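Subject: Re: [cluston-parents] Holiday gift drive, drop-off times
Date: December 15, 2018
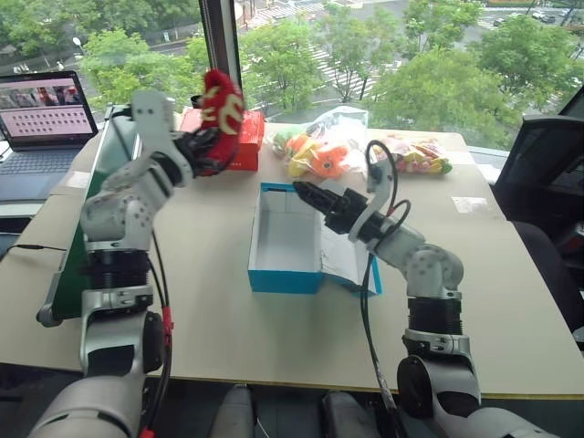
Red patterned item held above the table, and the open blue box

Replies to the questions so far. Drop-off stays at the Cluston hall, side door on Devadiga Street. The front door is locked on weekends. The code for the side door is 2407, then the green key.

> Can we bring things already wrapped? Last May they
> asked us to unwrap everything at the school supply
> drive and it took all evening. Also is there still
> a limit per family?

Please leave gifts unwrapped. Paper and tape will be at the hall if you want to stay and wrap. The limit is 2 gifts per child, same as last year. We have 99 children on the list and are still short on things for ages ten and up. Gift cards are fine for that group, with the receipt.

No used toys and nothing that needs a charger. Coats go to the Vostier Road church, not to us.

I can pick up on the east side Monday after work. Write to me off list with your address.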